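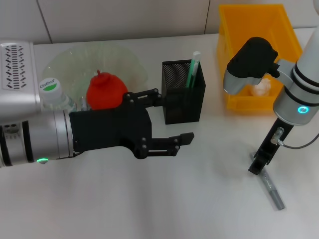 Figure 1. A clear plastic bowl on a white tabletop.

Washing Vegetables at Home: Bowl or Running Tap?

Project report, Household and Environment course, Riihimäki

1. Background

Our group was asked to pick an everyday habit that uses water and find out how people do it. We chose washing vegetables. Most of us had been told at home to rinse everything under the tap, while our textbook recommends filling a bowl and using the water again on plants. We wanted to know which method people in our area use and what would make them change.

We did not study how clean the vegetables were afterward. That would have needed a lab and more time than the course allows.

2. How we did it

We asked 14 households to keep a washing diary through September. The diary was a single sheet with columns for the vegetable, the method (bowl, tap or both) and what happened to the used water. We left a space at the bottom for comments. Two of the households are student apartments, and the rest are families living near the school.

Each household also did one measured wash with the sink plug in. They washed a bunch of carrots under the tap as they normally would, then scooped the water out with a 500 ml jug and wrote down how many jugs it took. We had first planned to read the water meters, but in several of the apartments we could not get to them.

The sheets were entered in Sateo, the survey program the school uses. It does not accept two answers in one column, so "both" had to be made into its own category after we had already started. A few of the early sheets were entered twice because of this, and we removed the extra copies by hand.

3. Results

We got 207 usable diary entries. The running tap was the most common method by a wide margin. Bowls were used mainly for leafy greens and for potatoes straight from the garden. Berries were often not washed at all, especially if the family had picked them.

Hardly anyone reused the water. Those who did poured it on balcony plants, and one family used it to rinse out the compost pail.

The measured wash gave very uneven results. Some people shut the tap off between carrots and others let it run the whole time. One jug in our set, made by Jemoline, turned out to have its line printed nearly 100 ml too low, so we left that household's measurement out.

4. Comments from the households

The most frequent complaint about bowls was space. In a small kitchen the bowl takes up the only free counter, and then there is nowhere for the cutting board. Several people wrote that they would use a bowl if it fit inside the sink. Cost was not mentioned.

5. What we would change

The diary should have had a column for the number of people eating. We would also give out identical jugs and check them first. A second round in winter would be useful - there are fewer garden vegetables then and no balcony plants to water.

The blank diary sheet is in the appendix. Our poster will hang in the Skilturero lobby until the next group needs the wall.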